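Budget for the table, not just the arm

By Tihomir Stan
6/28/26

Quote came in Thursday. Arm, gripper, controller, one camera, two days of training. Everyone around the lab looked at the bottom line, winced, then started working out which quarter it could go in. Fine. That's the job. But I've sat through enough of these purchases now to say it plainly – the quote is the cheap part, and we keep planning as if it's the whole thing.

I've done equipment planning for small labs and packing rooms for 8 years. Mostly boring stuff. Label printers, scales, a capper that still haunts me. Lately it's arms. Every second client wants one, and every second client has a line in the budget that says "robot" with a single number beside it.

One number! You wouldn't buy a delivery van that way. You'd ask about tires, insurance, where it's going to park overnight.

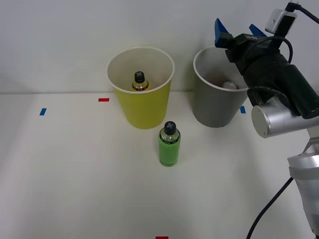 Start with the work surface, the line I see left out most often. People will argue for an hour over the reach of an arm and then plan to put it on whatever bench is free. Look at what a modest sorting job takes up: two paper cups, a bottle of green liquid out front, bits of red and blue tape stuck down as position markers, and a whole lot of plain white table left clear. That clear space costs money. It's floor area you're heating and paying rent on and can't stack boxes on any more. The cable wants room too, it runs right across the tabletop on its way off the front, and if you haven't thought about where cables go you'll be paying an electrician to think about it for you, at his rate.

Tape is cheap, I'll give it that. Best value in the whole project. Buy extra.

Next, consumables. A client of mine, Prullico, does small-batch colour samples. They budgeted nothing for practice stock. Nothing. Then found that you can't set up a bottle job without bottles, and you can't keep using the ones you're meant to be selling. So somebody was sent down to the storeroom every morning to sign out product, and the stock count was off for 3 months straight. The accountant was not amused. A case of practice bottles with the right caps would have cost less than one of the meetings we had about it.

Caps matter, by the way. Same cap across all your bottles if you can possibly manage it. Every shape you add is more setup time, and setup time is wages. I'd ask purchasing to standardize before I'd ask the robot supplier for a second set of fingers.

Then people. Ovotum, a different client, a bigger outfit, put the training days on the schedule for April and sent whoever was free. Both of them had moved to other departments by the time the arm was bolted down. So they paid for training twice, and the second time they paid travel on top. I don't blame the supplier for charging. I'd of charged too.

If I had my way every equipment request would name the person who looks after the thing on an ordinary Tuesday afternoon. A real name, with hours set aside for it. No name, no purchase order.

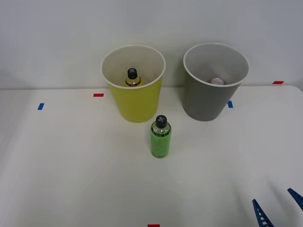 One green bottle, two cups, a lot of clear table: small jobs need room too.

The argument I get back is always the same. Tihomir, if we put all that in the request it'll never be approved. Maybe so! Then it shouldn't be, or not this year. Hiding the bench and the bottles and the wages in somebody else's budget doesn't make them go away, it just means the fight happens in the fall, with the arm already paid for and sitting there under a sheet.

And there's a cheaper road that gets skipped. Rent first. Kotwood did it, took an arm on a short lease with one job in mind and a small pot of money for everything around it. Dull little job, bottles into cups, one kind of bottle to begin with. They wrote down every hour and every receipt. When they went to buy, their number had eight lines under it and I beleive every one of them. It was higher than the first quote, obviously. It got signed anyway – the finance people could see what they were paying for.

Compare Þorgeirsson, where they bought 2 arms at once for the discount. The second is still in its crate. Discount was real enough. So is the crate, it takes up half the loading bay and the forklift has to go round it.

So my advice for anybody with a quote on the desk this week. Leave it there a few days. Go stand at the spot where the machine would live and write down everything in arm's reach that you'd have to buy, move or clear. Price the list. Put it on the same page as the quote, same size of type, and send the page up together.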